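The Basket Cure
Jan 23, 2024
By the Home & Habits desk

We use cookies to improve your visit. Accept all / Manage settings

I own more baskets than any person needs, and last August I finally admitted that most of them were just holding junk in a prettier way. You know the stuff I mean! Dead pens, a Matheson tape measure, the spare buttons from coats I gave away years ago.

So I tried the method they teach at Flerkside, the little organizing studio over in Rarkach (it's above the bakery, go hungry). You pick one basket, a shallow one, and you tip the whole thing out. Then you clear the table completely and give yourself five minutes. Whatever you'd go looking for this week goes back in, and the rest goes in a bag by the door.

I figured I'd hate it. I loved it! My hall basket had more than 200 things in it, mostly receipts, and I put back two: the keys and my good scissors. I keep it on a white table now, and that woven honey color looks so much warmer with nothing piled over the rim.
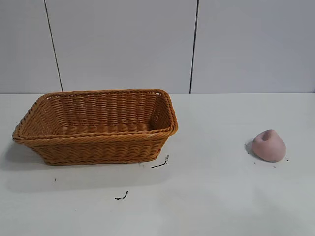 Usel wrote in after I mentioned all this in the newsletter, to say that shallow baskets are fine for keys but hopeless for mittens, and that a deep one with a lid saved her front hall. Fair enough, and I may try that for the scarves. I've got a lidded one upstairs, full of phone chargers, and I haven't had the nerve to tip it out yet.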